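Home | Topics | Ask Wukik | Games

Why Do Clothes Go on Hangers?

A hanger holds a shirt by the shoulders. The cloth hangs straight down, so it gets fewer creases.

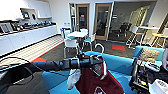
Carpet in Squares

Some floors are covered with carpet tiles. If one gets a stain, you can lift it and put down a new one.

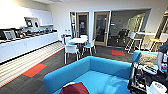
Tiles can be different colors, too. Bright ones break up a plain dark floor. 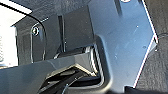 Hard floors are easier to wipe, but carpet is quieter to walk on.

Contact Wukik | Back to top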